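Tillman Hand Comparison, Release 2
README

What this is

Recordings from a comparison of two robotic hands and one plain gripper, all picking up and holding the same small set of objects. The hands go by our bench names, Flendeson (five digits, lit fingertips) and Skaver (three digits). The gripper is Padel, a parallel jaw with rubber pads that we already had. There are 670 trials, 276 of them on Flendeson. The rest are split unevenly between the other two, and the split is in trials.csv.

We started this in July to decide whether a five-finger hand was worth the trouble for our kind of work. The files won't settle that for anyone else. They may help you see what kind of evidence we had when we argued about it.

Read this before using the success column

The column called "success" was filled in by a person watching playback. It says "yes" if the object stayed in the hand until the release command. It does not say the grasp was good. Plenty of the "yes" rows are ugly, with the object rotated well away from where the planner thought it was, and a few would have ended on the floor if the hold had lasted longer.

Ardalan Bakhtiari labeled the Flendeson and Skaver trials and Garnet Doucette labeled Padel. They did not swap sets. If you find that one device does better than another by a small margin, you may be measuring the difference between Ardalan and Garnet. I asked for a second pass and we ran out of time.

The fingertip lights on Flendeson should not be read as contact signals. An early version of this README said a blue tip meant touch. We had no basis for that, and the controller log has tips lit in free air. Use the motor current columns, with caution, since they drift over a session.

The "under" trials

In 18 trials the object is carried up beneath a tabletop and held there. We added these after someone claimed a camera mounted at the wrist would make tight spaces easy. My view after watching all of them is that the wrist camera mostly gives you a very good look at the back of your own fingers.
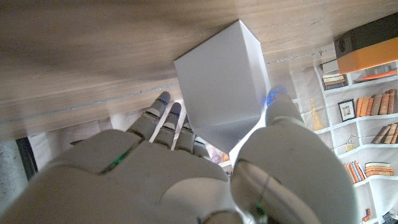

Under trial, five-finger hand, white cube between fingers and thumb. Wrist camera.

The cube is plain, with no markings on any face we could use for tracking, and with a corner turned toward the hand the pose estimator tends to pick whichever face is brighter. Whether the box is touching the wood or stopping just short of it is hard to judge from this camera. The column "table_contact" exists for these trials and I would not trust it. It was estimated from arm torque with a threshold we tuned by eye.

Background clutter was left in on purpose. Shelves, books and ornaments show up behind the hand in this set, and segmentation models trained on clean benches did poorly on it. We have no clean-bench version of the same trials, so we can't say how much of that was the clutter and how much was the low viewpoint.

Files

trials.csv: one row per trial, with device, object, operator, label and notes
video/: wrist camera clips, named by trial number
current/: motor current per joint, Flendeson and Skaver only
padel_force/: jaw force readings for Padel, different units from the current files, do not merge
calib/: camera calibration, redone after the mount was retightened (see notes column for which trials came before)

Known problems

Padel was run by people who had used it for years. The two hands were new to everyone. Nothing in the data corrects for this.

Skaver's thumb joint was replaced partway through. Trials before and after carry the same device name. Filter on the "thumb_rev" column.

Clip timestamps and current timestamps come from separate clocks. The offset is usually small and not constant. Align on the release command if you need to.

Video exposure was on auto. Bright surfaces behind the hand wash out in a number of clips.

Several trials recorded on a Sunday session have no operator listed. Ardalan thinks they are his.

What we would not claim

We would not claim that more fingers helped. Flendeson held some objects Padel could not close on, and it also took far longer to set up for each one. Setup time was not logged, so please don't quote a throughput figure from these files. The clips leave out the waiting.

Questions and corrections go to Garnet, who keeps the trial sheet. If you relabel any part of the set, send us the new column even if it disagrees with ours.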